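Notebook entry, 13 Feb 2023
Primunside kitchen cell, breakfast chores
Entered by Ruxandra Olteanu

The question put to this group in December was whether a two-arm station can be trusted with a household task from start to finish. The toaster task was selected for the first assessment. 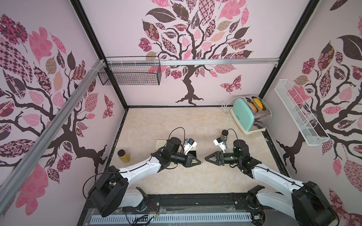
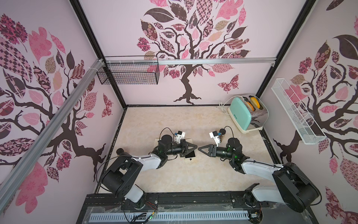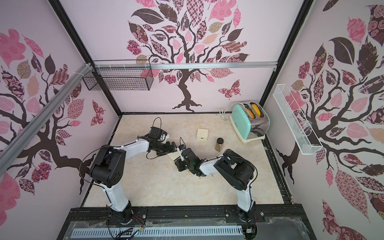
Photos: Primunside kitchen cell / R. Olteanu

Episodes on record to date: 364. Of these, 108 were accepted by both reviewers without comment. The remainder require a second reading before any rate is reported to Udholm.

Two grippers meeting over one slice is the part of the work that deserves the most attention. A person adjusts finger pressure on bread without thought. The arms have no force sensing at the fingertips, and the present grip setting is a compromise — firm enough to hold, and still too firm for a soft loaf. Goicoechea has proposed padded fingers. I support a trial, provided the current fingers are kept as the baseline.

The jars remain a separate matter. Opening a lid calls for one arm to hold and the other to turn, and the wrist range on the Jemell controller has not been verified for a full turn. No claim about jars should appear in the February summary.

Provisional position: the station is suitable for supervised handling of bread at a fixed toaster location. It is not ready for an ordinary kitchen, where the toaster moves and the counter is shared.

Open items:
Confirm toaster position against the floor marks before each session.
Reviewer notes for the unaccepted episodes.
Quote for padded fingers, two pairs.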